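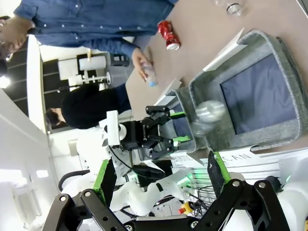 My Aunt Nobuhle sold the house in Minthorpe the same week I got my driver's license, so of course I was the one who had to go get the piano. I'd had the license 9 days! She handed me the keys to a rented van, kissed me on the forehead and said, "Third gear sticks, sweetheart, just talk to it."

So I talked to it. I talked to it for 151 miles, mostly begging, with Zanele in the passenger seat eating sunflower seeds and reading me the ads from a free newspaper. (Zanele had come along because she claimed to know how to move a piano. She knew a song about moving a piano, and I can tell you now that those are different skills.)

When we pulled up, old Mr. Mofokeng from next door was already sitting on the piano bench. In the driveway. With the piano.

"They said you'd be here at noon," he said.

"Who got it down the steps?" I asked.

"Oh, it wanted to come down," he said, and played a chord so sour that a dog across the street got up and left.

I should explain that I'd hated that piano my whole life. Three years of lessons with Mrs. Baloyi, every one of them in my aunt's front room, with the clock going and my cousins making faces through the window. I quit the March I turned eleven and never told anyone why, and my aunt never asked. She just kept the lid dusted.

"I'll give you $700 for it," said Mr. Mofokeng.

Zanele kicked my ankle. That was a lot of money for a piano that scared dogs.

"It's not mine to sell," I said.

"Sure it is. Look in the bench."

He got up, slowly, and I lifted the seat. On top of all the old music books was an envelope with my name on it, in my aunt's big loopy writing. It had gone yellow at the corners. She must have put it there when I was still a kid.

I didn't open it. I put it in my jacket, and the three of us stood there in the driveway looking at the van, which had no ramp.

"Okay," I said to Zanele. "How does that song go?"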